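Mesa Clollwood de Brindari: opinión tras varios meses de uso
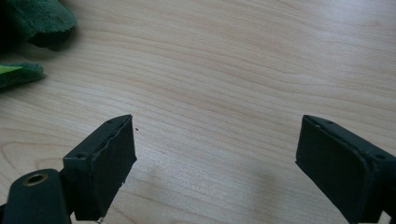
El tablero en tono claro, con la veta a lo largo.

Compré la mesa en septiembre para trabajar y comer en la misma habitación. Es el modelo de 100 cm, acabado claro. Llegó en 3 días, bien embalada, y el montaje me llevó unos 20 minutos con la llave incluida.

Lo mejor es el tablero. La veta es ondulada, más apretada en algunas zonas, y el acabado satinado mate no cansa la vista. Se limpia con un paño húmedo y de momento no le he hecho arañazos. Uso posavasos.

Las patas me convencen menos. Una venía algo corta y tuve que ajustar el nivelador, que gira con dificultad. Las instrucciones solo traen dibujos, bastante pequeños.

Antes tuve una Tolside del mismo tamaño y se movía más al escribir. Por el precio que pagué, volvería a comprar la Clollwood.

Valoración: 4 de 5
Publicado el 2 de mayo de 2025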